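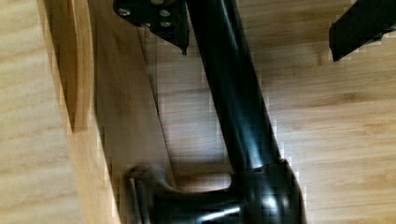

Black tube and moulded base, close up.

August, 10:40. Creatinine assay, urine controls, continued from yesterday.

Re-ran the low control after Zhuoran changed the lamp on the Pluvine reader. Blank now steady. Low control still reads high in columns 1 and 2, fine elsewhere. Suspect the multichannel, tips 1 and 2 – swapped to the Benedetti pipette and the offset went away. Old one labelled and put aside for calibration.

Spun the remaining samples at 3000 rpm for 10 min before dilution. Sample 23 still cloudy after the spin, so left out of the plate and noted on the sheet. Sample 529 was over the top standard again. Repeat at double the dilution.

Albumin plate not started. Shengli has the antibody aliquots in the small freezer, second drawer. Do not refreeze opened ones.
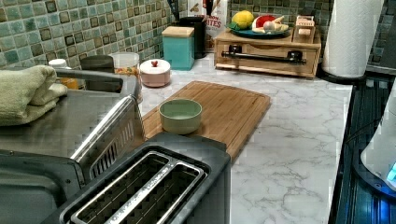

Can we report the albumin to creatinine ratio for the samples run before the pipette swap?
Only where the creatinine came from columns 3 to 12. Anything from columns 1 and 2 needs a fresh creatinine first, then recalculate the ratio.

14:15. Imani checked the dilution sheet against the plate map. One error, row F, corrected and initialled. Repeat plate booked on the reader for tomorrow morning, Hongjun has it after that. Standards to be made up fresh, not from the Novoto stock.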